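How to Clean and Oil a Bamboo-Look or Light Wood Coffee Table

Light wood tables show everything. A mug ring that would disappear on walnut sits on a pale top for months, and the fine straight grain that makes these tables attractive also holds on to dust and grease. The good news is that a full clean and re-oil takes one evening, plus drying time overnight.

These instructions are for tables with an oiled or waxed finish. If yours has a hard clear coat, do the cleaning steps and skip the oil. It will only sit on top and stay sticky.

Check the finish first

Put a drop of water near a leg, on the underside if the same finish was used there. Wait five minutes. If the water beads and wipes away with no mark, you have a sealed top. If the spot darkens, the finish is oil or wax and it has worn thin.

What you need

Two soft cotton cloths, one for washing and one for drying
Dish soap, a few drops in a bowl of warm water
A plastic scraper or an old bank card
Fine sandpaper, 240 and 320 grit
Clear furniture oil – I use Sunura, but any food-safe clear oil will do
A lint-free rag for the oil
An old sheet, if the table stands next to upholstery

Step 1. Clear the top

Take everything off, including the small stuff. Bottle caps are worth watching for. The crimped edge will scratch soft wood if it gets dragged under a cloth, and a damp metal cap left overnight can leave a dark spot.

Pull the table at least two feet from the sofa. Roll back any rug that reaches under it. Oil does not come out of knitted throws, so move those to another room.

Step 2. Dust along the grain

Wipe with a dry cloth from one end to the other, following the grain. Don't go in circles. On rounded corners, finish with one pass around the edge, where crumbs collect under the lip.

Step 3. Wash

Dip the cloth, wring it until it no longer drips, and wipe a section at a time. Dry each section before starting the next. Scrape off anything stuck with the plastic card held nearly flat.

Leave the table for 30 minutes before you judge it. Some marks fade as the surface dries.

Step 4. Treat rings and spots

White rings are moisture in the finish. Rub a little oil into the ring with a fingertip, leave it for an hour, and wipe. Repeat once if it is still there.

Dark rings have gone into the wood. Sand lightly with 240, then 320, always with the grain, and feather out past the mark so you don't leave a dip. On veneer, stop as soon as the mark lightens. Eusebio Ticona, who refinished tables at Berkine for years and taught me most of this, would leave a faint ring in veneer every time before he would risk going through it.

Wipe away the dust with a barely damp cloth and let the top dry again.

Step 5. Oil

Pour a small amount onto the rag, never straight onto the table. Work it in along the grain in long strokes. After 15 minutes, wipe off everything that hasn't soaked in. Be thorough here – leftover oil turns gummy and picks up lint.

Leave it overnight, then feel the top with your palm. If it is dry and even, you're done. If it drags in places, buff those with a clean cloth. A very dry table may want 2 coats, with a night between them.

Lay used rags flat outdoors to dry before you throw them away. Oily rags in a heap can catch fire.

Step 6. Put things back 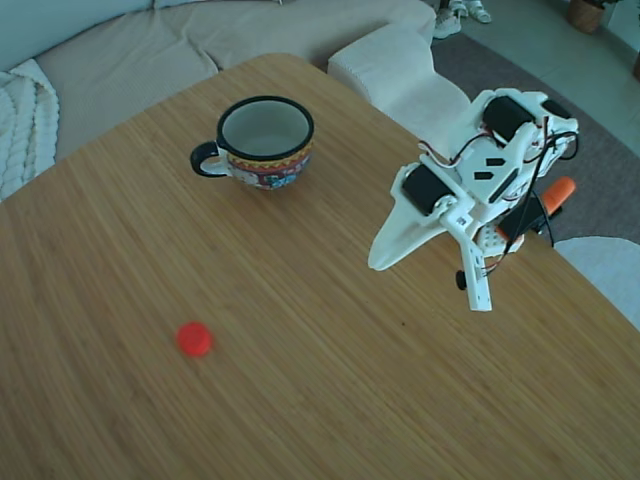 Photo: Sirncombe Home Notes

Give the finish a full day before anything goes on it, and three or four before hot drinks. Glazed mugs are the usual cause of rings, as many have an unglazed foot that holds water after washing. Dry the bottom before you set one down, or keep a coaster within reach of where people sit.

How often

Once or twice a year is enough for most tables. I do ours in March and again when the heating goes on. In between, dust weekly and wipe up spills when they happen. Skip spray polish with silicone, which makes the next coat of oil patchy.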